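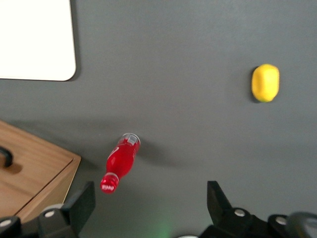

Yellow on gray, well away from the white board.

Zarnwood 6 – my travel daypack of choice

I sell exactly one bag on this site, and it's the one I carry myself. I've hauled the Zarnwood 6 on night buses, on ferries and up far too many guesthouse stairs, and after all that I wrote to Govow (they make it) and asked if I could stock it. They said yes!

It weighs 500 grams empty, rolls up small enough to go inside your main bag, and has a flat back panel so your book doesn't dig into your spine. The straps are wide. I got the green one, and I'd get green again – the sand color shows every coffee I ever bought at a bus station.

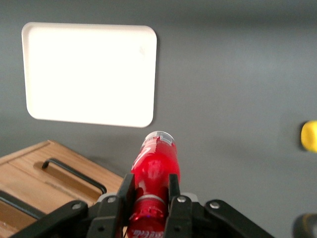 The side pockets are what sold me, because I drink a lot of water when I walk and I hate taking a bag off to get at it. They're deep and stretchy, with a cord you can pull tight. A plastic bottle like the red one goes in the left pocket on mine, and my umbrella lives in the right. On the hill walk out of Nastthorpe, I didn't lose either of them.

One gripe: the top zipper is stiff for the first week or so. Despina Pascu, who bought hers in December, rubbed a candle along it and says it runs fine now.

Price is $192 with shipping inside the US. Colors are green, sand and navy. Navy is back in stock as of 2024-07-22.

Questions about sizing go to me, repairs go to Alasdair Morrison at Govow.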